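Stoneck @stoneck_bench
May 15, 2023

ok gripper thread. two sets of fingers on the bench this week, the Flurnix ones and the Sima ones. same arm, same wrist cam, same controller. zip bags only bc zip bags are what keeps going wrong

Flurnix first. stock fingers, force at 60. rigid stuff great. bags, ugh. plastic slides out sideways and the controller still says "grasped"

bumped force to 75. better hold but it squashes whatever is in the bag. back down to 70 and that's where I left it

Sima next. stiffer, narrower tips, opens slower. but the width reading is so much cleaner, you can tell thin film from nothing at all. Flurnix can't, or mine can't

fwiw approach angle matters more than I expected. coming up from underneath a hanging bag, fingers wide, bag centered just above the gap on the wrist view before you move in. pink zipper is a nice thing for the eye to lock on to

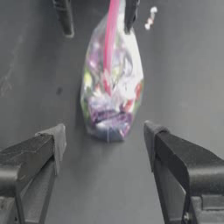
Villness: did you try slowing the last bit of the close? we had the same slide-out with film and it was all closing speed, force hardly mattered

@Villness only on the Sima, it's slow out of the box anyway. will try it on Flurnix tonite, good shout

other gripe, wrist cam. clear plastic on gray is rough. contents go to mush and the edge of the bag just isnt there for the depth side. color does all the work. thinking of moving the cam back a touch but then I lose the fingertips

controller stuff: Sima driver drops the connection if you poll too fast. Flurnix driver has been solid since January, zero complaints. so of course the one I like better to grip with is the one that hangs

what I want is a pinch on the thin part, film between the tips, pink strip running up the gap. easy to check on the cam, easy to script a retry if its off

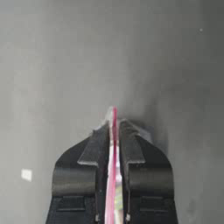

Pinch on the film, wrist cam view

leaning Sima for bags, Flurnix for everything else. swapping fingers is a pain tho, teh screws are tiny. more once I've messed with close speed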